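From: Taltatham Pottery List
To: members
Date: 24/08/2022
Subject: Re: underglaze bleeding on plate rims

> I've had another batch come out of the kiln with fuzzy rims. The
> pattern looks crisp at bisque and then the red creeps into the
> white under the clear glaze. I'm brushing on two coats. Is it the
> underglaze, the clear, or me? Also, does anyone tape their edges
> or is that asking for trouble?

Oh, I love this question, because I spent most of April fighting exactly this and I finally have rims I'm happy to eat off!

My bet is the clear. I was dipping in the studio bucket at Nalitberg, which gets topped up by whoever is passing, and it had gone as thick as pancake batter. Thick clear moves when it melts and it takes the color along for the ride. I thinned a small tub of it, dipped one test tile fast and one slow, and the fast one had edges you could cut paper with. The slow one looked just like what you're describing.

Red is also fussier than the others. My black stays put no matter what I do to it, and my yellow is so polite you have to put on three coats to see it at all. The red I use now is Bider 2105, and it likes to go on thin and dry completely between coats (I leave it overnight, which drives me up the wall, but it works).

Since you asked about tape, my order of work for a zigzag rim goes like this:

1. Center the bisque plate on the banding wheel and pencil two rings, one for the inside of the border and one for the outside. Pencil burns off, so press as hard as you like.

2. Step off the points with dividers before you paint anything. Go all the way around once with faint ticks. If the last gap is off, change the divider a hair and go again. It's so much nicer than finding half a tooth left over at the end!

3. Paint the light color first, then the red up against it, then the black outside. Dark over light hides a wobble, and light over dark never does. 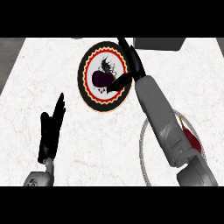
4. Do the middle last. I'm a big fan of a splattered center with a tight border, all that mess inside all that order. Cut a paper ring to cover the rim, load an old toothbrush, and flick from the center out. Practice on newspaper first, and wear the bad apron.

5. Wipe the foot, let it sit, and dip fast. Count to two and out.

As for tape, I've tried it and I'd skip it on curved rims. It puckers on the inside of the curve and the color runs right under the pucker. Liquid latex is better if you want a hard line, but peel it before it gets old and rubbery or you'll be picking at it with a needle tool all evening.

One more thing to check is where the plates sit in the kiln. My bottom shelf runs hotter than the top, and everything I've had bleed badly came off the bottom. Worth putting a cone on each shelf next time and seeing what you get.

If you want to try the thinner clear, I have a jar of it left and seven spare test tiles, and I'll be at the Amadi open studio with my glaze box. Please bring one of the fuzzy ones along, I'd really like to see it!

Happy firing,
the one with the loud wheel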